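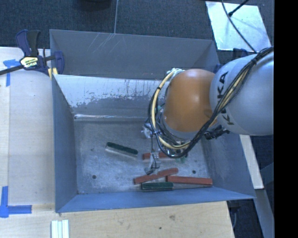 A large metal bin, worn and scuffed on the floor, with a robot arm reaching in.

Ranwood drops new pokie Dreluden, free spins and all

Ranwood has a new online pokie out this month. Dreluden, it's called – five reels, a flooded castle, a heap of treasure and a very grumpy eel who acts as the wild.

Went live at 6 am for players at Zida, who get it first. Other casinos follow in March, according to Ranwood. No list of names yet.

Numbers first. 200 ways to win, minimum bet 20 cents, top prize of 3,000 times your stake. That last one only comes up in the free spins round and you'd want to be very lucky. Land three castle gates and you're in. Each gate after that adds another spin and the water level rises a row, opening up more symbols. Looks good on a phone, bit cramped on older tablets.

Lead designer Noémie Arnaud said the team wanted a slower game than Ranwood's last couple.

"People told us the reels were flying past and they couldn't see what they'd won," she said. "So we took the speed down. You can still turn on quick spin if you're after that."

Quick spin is off by default and won't be offered in every market. Same goes for the bonus buy, which has been left out altogether for now. Producer Gilles Courtois said it may come later, "if at all".

The music is by Qianru Pan, who also did the soundtrack for Delorme, the studio's train robbery game from last year. Cello mostly, some bells. Mute button is top left for those who'd rather have the footy on.

Volatility is listed as high, so expect dry patches. We had a go on the demo version, 168 spins on play money, and saw the feature twice. One paid next to nothing. The other was decent – the eel turned up on three reels at once and stayed put for teh rest of the round.

Zida is running a leaderboard alongside the launch. Points for the biggest single win relative to stake, so small bettors aren't shut out. Prizes are free spins, credited within a day, and wagering conditions apply. Head of promotions Hervé Barbier said the full terms are on the Zida promotions page and players should read them before opting in. Opt-in is manual, its not automatic.

Demo play is open to anyone over 18 with a verified account. Deposit limits and time-outs can be set from the game menu, under the little clock colour icon.

Ranwood's next one is a fishing title, no name yet, due in winter.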